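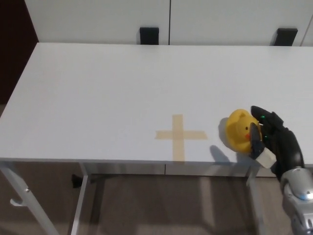
肘をついて字を書いても机が鳴らなくなったので、前の机がどれだけきしんでいたか初めて分かった、というお便りを4月にいただきました。夜遅くに作業をする方で、隣の部屋で家族が寝ているのだそうです。うれしくて、店の者どうしで何度も読み返してしまいました。作業テーブル「Seteo」の紹介を書き直そうと思ったのは、このお便りがきっかけです。

Seteo ワークテーブル(ホワイト/グレー脚)
製造:Stollbridge
取り扱い:Valdebenito 店頭および通信販売

白い長方形の天板に、グレーの金属フレームと金属脚。見た目はそれだけのテーブルです。引き出しも棚もついていません。それでも、店でいちばん長く使っている机はどれかと聞かれたら、迷わずこれを指します。梱包、検品、ラベル貼り、昼のお弁当まで、毎日この上でやっています。

天板のこと

まず触ってほしいのが天板です。つやを抑えたマットな白で、手のひらを滑らせるとさらっとしています。つやのある白い机は、照明の真下に置くと光がまともに返ってきて、細かい作業をしていると目が疲れてくるんですよね。Seteoの白は光をやわらかく受けるので、小さなものを置いたときに輪郭が見やすく、影もふわっと落ちます。黄色いアヒルのおもちゃのように色のはっきりしたものを載せると、本当によく映えます。通販の商品写真をこの天板の上で撮っているお客様が多いのも納得です。

もうひとつ気に入っているのが、マスキングテープとの相性です。物を置く位置を決めたいとき、私たちはベージュのマスキングテープを手でちぎって、十字に貼って目印にしています。はさみで切らないので端はぎざぎざのままですが、目印としてはそれで十分。白い天板に薄いベージュなら、目障りにならず、探せばすぐ見つかります。店で使っている天板では、剥がしたあとに糊が残って困ったことはまだありません。とはいえ貼りっぱなしは別の話で、日当たりのいい窓際に長く貼っておくと、どんなテープでも剥がしにくくなります。作業が一段落したら貼り替えてください。

向いていないこともあります。熱い鍋をじかに置くのはやめてください。カッターで直接切るのもだめです。切り傷に汚れが入ると、白だけにけっこう目立ちます。カッターマットを敷けば問題ありません。油性ペンは、書いてしまったらなるべく早く、布に消毒用アルコールを少し含ませて拭き取ってください。時間がたつと薄く跡が残ることがあります(店の机にも、宛名書きで勢いあまった線がうっすら残っています)。

フレームと脚

天板の裏側には、縁に沿って金属のレールが通っています。脚はこのレールに固定する仕組みで、Stollbridgeがいちばん手をかけているのもここだと聞きました。前縁は白い細い帯のようにすっきり見えるのに、下からのぞくと思ったより骨太で、初めて見たときはちょっと感動しました!

横から押してみてください。安いテーブルにありがちな、ぐらっ、と遅れてついてくる揺れがほとんど気になりません。ミシンを置いている方、パソコンのモニターをアームで留めている方、粘土をこねている方、それぞれから「揺れないのがいい」と言っていただいています。

脚には小さな曲がった金具を取りつけられます。紙袋をかけたり、ケーブルを束ねて引っかけたりする程度の軽い用途にどうぞ。重い鞄や工具箱を吊るすためのものではありません。Valdebenitoでは追加の金具を一つ300円でお分けしています。付ける場所は好みですが、利き手と反対側の脚に付けておくと、作業の邪魔にならず、ちょっとしたごみ袋をかけるのに重宝します。

脚のグレーは明るめです。黒い脚と比べると部屋の中での主張がずっと弱く、茶色がかった床でも灰色の床でもすんなりなじみます。棚板や幕板がないぶん、足元は広々しています。椅子を横にずらすのも楽ですし、掃除機も奥まで入ります。床に落とした小物が見つけやすいのも、地味にありがたいところです。

組み立て

組み立ては2人でお願いします。ひとりでもねじは締められますが、最後に起こすところで天板の角を床にぶつけやすいです。慣れていない方どうしでも、40分みておけば落ち着いて終えられると思います。

手順は次のとおりです。
床に毛布か段ボールを敷き、天板を裏返しに置く。
レールを仮留めする。ねじはまだ締め切らない。
脚を差し込み、すべて仮留めする。
脚がまっすぐ立っているのを見ながら、対角の順に本締めする。
両側から持って起こし、置き場所に下ろす。
脚先のアジャスターを回して、がたつきを取る。

仮留めのままで全部の脚を付ける、というところだけはぜひ守ってください。最初の脚をきつく締めてしまうと、最後の脚の穴がほんの少し合わず、説明書をにらむことになります。六角レンチは付属しています。電動ドライバーは締めすぎやすいのでおすすめしません。

使いはじめて2週間ほどは、ねじがなじんでわずかに緩むことがあります。と書くと心配になるかもしれませんが、レンチで軽く締め直せばおしまいです。レンチは捨てずに、脚の金具に紐でぶら下げておくと、次に必要なときに家じゅうを探さなくてすみます。

置き場所と使い方

壁につけても、部屋の真ん中に出しても使えます。うちの店では長い辺を手前にして、両側から人が回りこめるように置いています。向かい合って作業しても、足元がぶつからないのが快適なんです。

照明は、真上よりも少し横から当てるのがおすすめです。天板がマットなので反射はもともと穏やかですが、横からの光だと物の立体感が出て、検品のときに小さな傷や糸くずが見つけやすくなります。商品写真を撮る方は、カーテン越しの日中の光で試してみてください。午前10時ごろの北側の窓が、店ではいちばんきれいに撮れました。

ふだんの手入れは、固く絞った布で拭くだけです。汚れがひどいときは薄めた台所用の中性洗剤を使い、そのあと水拭きと乾拭きをしてください。メラミンスポンジは、マットな表面がそこだけ光ってしまうので避けてください。

同じ部屋で組み合わせるなら

収納を足したいという相談をよくいただきます。Seteoの下に入れるなら、同じStollbridgeのキャスター付きワゴン「Tosari」がぴったりです。脚とほぼ同じグレーで、押し込んでおけば見た目がひとつにまとまります。作業中は引き出して横に並べ、終わったら戻す。私たちは上の段にテープ類と定規、下の段に緩衝材を入れています。引き出しのない机に物足りなさを感じている方には、ぜひ一度店頭で動かしてみてほしいです。あの静かなキャスターはちょっと癖になります!

ご注文の前に

天板の寸法は注文フォームのサイズ表からお選びください。搬入のときに困りやすいのは、玄関よりも廊下の曲がり角です。天板は分割できませんので、角の幅と天井の高さを測ってからご注文いただくと安心です。迷ったら、間取りの手描きメモを送っていただければ一緒に考えます。

保証は2年です。フレームの溶接部分と脚の取り付け部が対象で、天板の傷やペンの跡は含まれません。ねじ、アジャスター、六角レンチなどの小さな部品は、保証が切れたあとも取り寄せられます。

店頭には、毎日の梱包で使い込んだSeteoをそのまま出しています。新品と並べてあるので、肘をついたり、揺すったり、裏をのぞきこんだり、遠慮なくどうぞ。色見本の貸し出しもしています。ご希望の方は注文フォームの備考欄に「色見本希望」とお書きください。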